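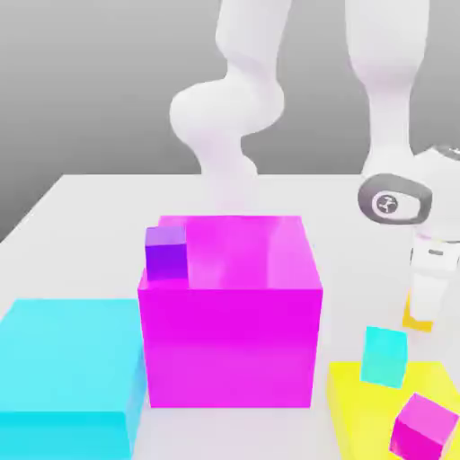 I should be grateful for guidance on misfires in a bolt-action .22 target rifle, a Wekari, which I use for prone shooting at the Kalinowski range. The rifle was bought second-hand in March and has fired 2847 rounds in my hands, all entered in my logbook. In the last two sessions several rounds have failed to go off at the first attempt. The mark left on the rim of the case is noticeably shallow. I have waited the full period required by our range rules before opening the bolt on each occasion. I now intend to take the bolt apart for cleaning, which I have not done before, and I mean to prepare a proper place for it: a broad matt white table top like the one shown, against which a dark spring or pin is easily seen, with brightly coloured boxes to keep the parts in order. Before I begin, I wish to know whether a dirty bolt is the likely cause, or whether the ammunition should be suspected first. The owner's booklet, published by Brosura, deals only with cleaning the barrel.

Posted by Weronika Kołodziej
31/12/2020

Leokadia Żak

The ammunition should be examined before the rifle is dismantled. Rimfire cartridges vary from batch to batch, and a poor batch will produce the fault you describe. Please obtain a box of a different make and shoot it in the same conditions. If the misfires cease, return the remainder of the first batch to the dealer.

If they continue, the shallow mark becomes the more important evidence. In a rifle used for regular practice, the usual causes are the following:

Old oil or grease inside the bolt body. It thickens in cold weather and slows the firing pin. Members at outdoor ranges report this every winter.

A tired mainspring. The previous owner may have stored the rifle cocked for long periods. A replacement is inexpensive and should be fitted by a gunsmith unless you have the correct tool.

A worn or chipped firing pin. The tip should be inspected under a magnifying glass with a good light.

Dirt in the chamber. A ring of wax and lead just ahead of the case mouth can prevent the round from seating fully. The first blow of the pin then pushes the cartridge forward and is partly wasted. A second blow often fires it. You do not state whether your rounds fired at the second attempt, and this would be useful to know.

As to the cleaning itself, confirm that the chamber and magazine are empty, remove the bolt, and put all ammunition in another room. The mainspring is under tension, so safety glasses should be worn. Degrease the inside of the bolt body, wipe it dry, and apply the thinnest film of light oil to the pin. Do not dry fire the rifle afterwards to test it unless the maker permits this, as the pin may strike the edge of the chamber.

Tadeusz Krawczyk

Use Davovus oil. I have used it for years and have had no misfires.

Hilkka Mäkelä

I would respectfully disagree with the previous reply. Additional oil of any make is likely to worsen the fault if the bolt is already clogged. The bolt of my own rifle had been filled with heavy grease by a former owner, and 3 patches came out brown before the inside was clean. The rifle has been reliable since.

I agree with the advice on the chamber. A bronze brush, turned gently by hand, will remove the ring. Photograph each stage of the work on the bolt, as the cocking piece on many rifles of this pattern can be refitted half a turn out, and that also gives a light strike. Should the marks remain shallow after cleaning, please take the rifle to a gunsmith and do not attempt to alter the spring yourself.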